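## Grasp check says "held" when the gripper is empty, only near the rug

**Keisha Lindqvist**
*October 17, 2020*

Good evening to all. I am writing a tidying program for a small wheeled robot with a two-finger gripper and a wrist camera. The planner is Wirow and the driver is Seltholm, both in the versions from the package list.

On the wooden floor everything works well. Near the edge of the rug I have two troubles, and I am not sure if they are one trouble or two.

1. The detector proposes a grasp on the fringe of the rug. The score is sometimes higher than for the real toy beside it.
2. After the gripper has closed, `is_holding` returns true although there is no toy. The robot then drives to the box, opens the fingers over it and reports success.

For the second one I compare the finger position with the closed position saved at calibration. If the difference is more than 20 encoder ticks, I say that something is held. In the log the difference after an empty close was 46. I have calibrated again two times and the next day it is the same.

I have trained the detector with 3,000 frames, almost all of them on bare floor. Should I collect more frames with the rug, or is there a better way in the planner? I would prefer not to remove the rug, my parents are fond of it.

---

**Everett Ostrowski**

Raise the threshold to 60 and forget it. I had the same with Seltholm and it went away.

> **Keisha Lindqvist:** Thank you, but I tried 60 and then it loses the thin things, for example a playing card or a sock by its edge. I would like to keep those.

> **Everett Ostrowski:** Ah ok, I only pick up blocks.

---
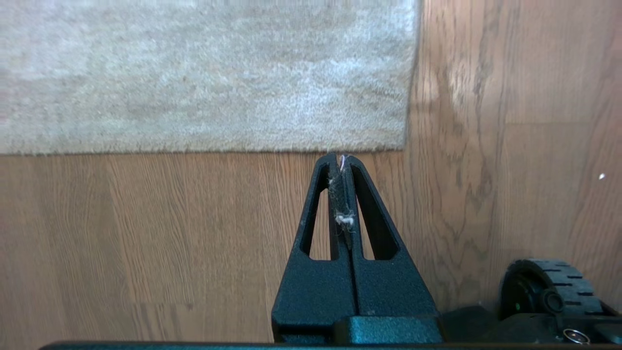
**Irfan Pattinasarany**
Moderator, Perception and Grasping board

I think you have two troubles with one cause. The fringe is made of loose fibres, the detector sees thin things that can be grasped, and it is not wrong about this. Afterwards some fluff stays in the seam between the fingers. Then your saved closed position is no longer true, and if you calibrate with fluff inside, you save the fluff also.

What I would change, in this order:

- **Zero before every pick.** Close the fingers in the air, read the position, and compare the later grasp with this reading. If it differs from the clean calibration by more than your 20 ticks, stop and ask for cleaning.
- **Look as well as measure.** After lifting, take a small crop between the fingertips and compare it with a crop from the empty close. Lint which was there before will be in both crops. Please mask the cutout windows of the fingers, the floor is visible through them and it changes when the base moves.
- **A keep-out strip in the planner.** Segment the rug, take its border and grow it outwards by the length of the fringe. In Wirow you can give this as a cost layer, so a toy lying there is approached from the wood side and not forbidden completely.

More frames will help too, but do label the fringe as its own class. If you leave it as background, the thin objects get weaker. Also take frames where the planks are bright from reflected light, the rug border is harder to segment there.

> **Keisha Lindqvist:** The zero before every pick has already shown me the drift in the log, it grows after each visit to the rug. I will do the cost layer in November, when I have time again.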